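Grestaline Pottery Evenings - FAQ
Last updated 2024-12-20

Quick answers, please read before emailing. If it's not on here then do email, but Drita only gets to the inbox twice a week and we're in the middle of firing the Christmas stuff.

Where are you?
Top floor of the Trandwood building, Anport. Door on the yard side, not the street side. Buzzer says Karagiannis (old tenant, never changed it). Two flights of stairs, no lift, sorry. If stairs are a problem tell us beforehand and Idris can set up a wheel in the ground floor room.

Do I need to have done it before?
No. Most people haven't. The first two evenings of every course are hand building, pinch pots and slabs, then you go on the wheel in week three. If you've thrown before and want to skip ahead, say so when you book.

How long is a course?
Six evenings, two hours each. We start promptly, the demo is in the first ten minutes and we can't really run it twice.

What does it cost?
£100 for the six. Includes one bag of clay, glazes, and firing for up to eight pieces. Extra pieces are charged by size, price list is on the kiln room door. Extra clay £12 a bag.

What if I miss a week?
You can come to the open session instead, if there's a wheel free. Message first. No refunds for single weeks. We used to do swaps between groups and it got very muddled, so no swaps.

What should I wear?
Something you don't mind ruining. Short nails for the wheel, or it's misery. Rings off. Bring an old towel and a apron if you have one, there are a few on the hooks but they're stiff as boards by now.

Can I bring children?
Age 12 and up with an adult, hand building only. Saturday family mornings might come back in spring, depends on Ermira's timetable.

When will my pots be ready?
Everyone asks. Usually three weeks from when you finish. It has to dry slowly, then bisque fire, then you come back and glaze, then the glaze firing. Thick bases take longer. We don't rush them, a damp pot blows up and takes its neighbours with it. In October we lost most of a shelf that way, and one of Haris's big jugs.

How do I know which is mine?
Scratch your initials in the base while it's leather hard. Not in pencil, pencil burns off. Unmarked pots go on the orphan shelf for 30 days and then to the sale table.

Can I use what I make for food?
Yes if you've used the glazes on the left hand rack, they're all food safe on our clay when fired properly. The ones on the right hand rack are for decorative pieces only. The black crackle especially. If the glaze comes out pitted, or crazed all over, don't eat off it, keep keys in it.

Dishwasher? Microwave?
Stoneware is fine in the dishwasher in most cases. Microwave, try it for a short burst with a cup of water next to it. If the pot gets hotter than the water, don't use it in there again. Never straight from the fridge into a hot oven.

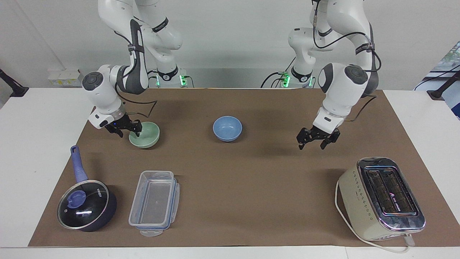 What colours can I have?
We keep eleven glazes going, and add a seasonal one when Panagiotis has had time to test it. The test tiles hang by the sink so look at those, the stuff in the bucket looks nothing like the finished thing. Most beginners ask for a pale green, like the bowl in the photo, and for that you want bucket 4 or bucket 7. Bucket 4 is glossier. Two coats, three if you're brushing it on. Leave a clear few millimetres at the foot or it'll stick to the kiln shelf, and then we have to grind it off and you get a ragged bottom.

Can I bring my own glaze?
No. Same answer for clay from home. We had a bag of mystery clay melt into a puddle once and the shelf had to be binned.

Can you fire something I made elsewhere?
Only if you know exactly what clay it is and what temperature it was made for. Bring the bag or the label. Air dry clay can't be fired at all.

Why has my bowl got a crack in the bottom?
Nearly always too much water left sitting in the base, or the base not compressed enough. S shaped crack = compression. Press it down firmly with the rib, centre outwards and back, more times than you think. Cracks at the rim are usually from drying too fast, put plastic over the edge.

Why has it shrunk?
They all do, between wet and finished. If you want a cereal bowl make a bowl that looks too big. For a 340 ml mug ask Idris for the template, he has card profiles cut for the usual sizes.

Do you do gift vouchers?
Yes, any amount. By email or on a printed card. Valid a year. Can't be swapped for cash.

Do you do group bookings?
Up to ten people, hand building only, any weekday afternoon that's free. Hen parties ok but no wine near the wheels. Deposit is £51 and comes off the final bill. You get it back if you cancel with a fortnights notice.

Is there parking?
Not in the yard, the gate gets locked. Try behind the library, free after six. Bikes can come inside, leave them under the stairs.

Can I rent a shelf or come in on my own?
Members only. You need to have done at least one full course so we know you can load a shelf and clean a wheel. There's a waiting list, ask Haris.

Who do I pay / complain to / thank?
Bookings and money: Drita Obradović. Kiln and glaze questions: Panagiotis Lazarević. Members and shelves: Haris Radonjić. Teaching: Ermira Kelmendi and Idris Morgan.

Are you open over Christmas?
Closed from the 23rd. Collections before then please, the shelves are full. New course dates go up in January.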